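Rovside updates bench rules for two-armed robots

Rovside has published a new edition of its bench rules for two-armed robots that handle cloth, and the Fasunden and Bodadora sites will move to it in September.

The old edition had 94 clauses. The new one has 44, with most of the cuts coming from sections that repeated the same advice for each type of gripper.

Cables must now be checked through the arm's full reach at the start of every shift. Operators also have to keep a written record of any stop, including those cleared in less than a minute. Baskets may stay on the bench, but their position has to be marked on the site plan if an arm travels over them.

Wunderlich, which trains operators for both sites, said its course would centre on folding and sorting, where most questions come up. The course has 40 places.

An orange T-shirt on the bench between two arms, with a laundry basket against the right wall.
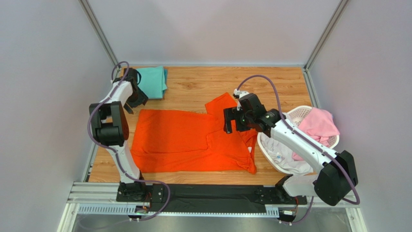
What changes for operators

Anyone signed off under the old edition keeps their status until their next yearly review. New operators will be assessed on the new clauses only. Printed copies are available from each site office.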